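Humholm Tenant Complaint Records: Data Card

Version dated 5/7/23

Summary

The Humholm Tenant Complaint Records are a collection of housing discrimination complaints filed by renters in the city of Humholm, with names and addresses removed. The collection supports public research into unequal treatment in rental housing on the basis of race, national origin, family status and source of income. It is published by the Luvolard Fair Housing Center and maintained by Soon-im Na and Jozef Postma.

Contents

The release holds 1000 complaint records in 4 files, divided by the stage at which each complaint was closed. Each record gives the quarter of filing, the district, the protected ground named by the complainant, the type of landlord, and the outcome. A free-text summary of no more than 6 sentences was written by center staff from the intake interview. The complainant's own words appear only where written permission was given.

Race and national origin are recorded as the complainant stated them. The center did not assign a category to anyone who declined to answer. Such records carry the value "not stated" and should not be dropped from an analysis without a note to that effect.
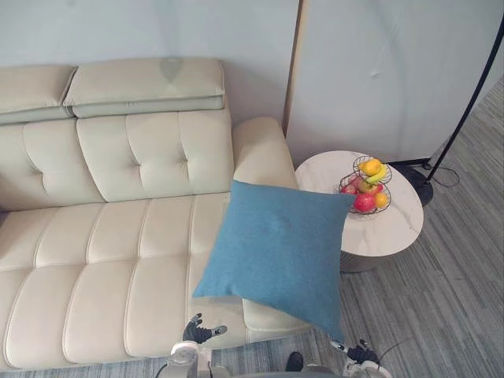

Intake interviews followed a written protocol prepared by Evangelia Bakalis. Complainants were asked to recount the viewing, call or application in their own order before any form was filled in. Furnished rentals are covered by a separate section of the protocol, as complaints in this group often concern deposits. A cream leather sofa with a tufted back is the kind of item for which a landlord may fairly ask a deposit; the question put to complainants is whether other applicants were quoted the same sum. Answers are coded in the field deposit_terms.

Review

Every summary was read by 2 reviewers, Lahcen Bouzid and Woo-jin Bang, who worked separately and then compared notes. Disagreements about the protected ground were settled by discussion and are flagged in the field review_note. The Daler district was reviewed again after its boundaries were redrawn, and older records keep the former district code in a second column.

Known limitations

Complaints measure reporting, and many renters who are turned away never file. Districts without a tenant office, Joo among them, are thinly represented. A low count for a district must not be read as evidence of fair treatment there. An outcome of "closed, no finding" means that the evidence was insufficient and does not mean that the complaint was false.

Permitted use

The records may be used for research, teaching, journalism and policy work, with credit to the center. Users may not attempt to identify complainants, landlords or buildings, and may not use the records to screen tenants.

Corrections

Errors should be reported in writing to the maintainers with the record number and the field concerned. Corrections received before the end of August will appear in the next release.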